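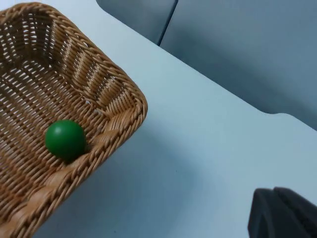 Dryer died again. Third time since December, same thing, drum turns but no heat. It's a Volley, the 9 year old one we got with the house, and I was ready to drag it to the curb. Meanwhile towels are hanging off every door and the socks will go in a tan woven basket, the kind with the braided rim and little gaps all over the bottom, so at least some air gets in.

March 2026
by the Bedoya Street blog

Anyway. Called Zullitz first. They wanted $358 to replace the whole heater assembly, sight unseen, plus a trip fee. Um no. Then Rornetti, who came out next morning and actualy put a meter on it. Thermal fuse. 16 bucks for the part. Vent hose was packed with lint too, my fault, never cleaned it back there. Would of paid the other guys if I hadn't been so cheap.

Need to do the vent again before summer. Writing it here so I remember. Still have four loads to get thru tonight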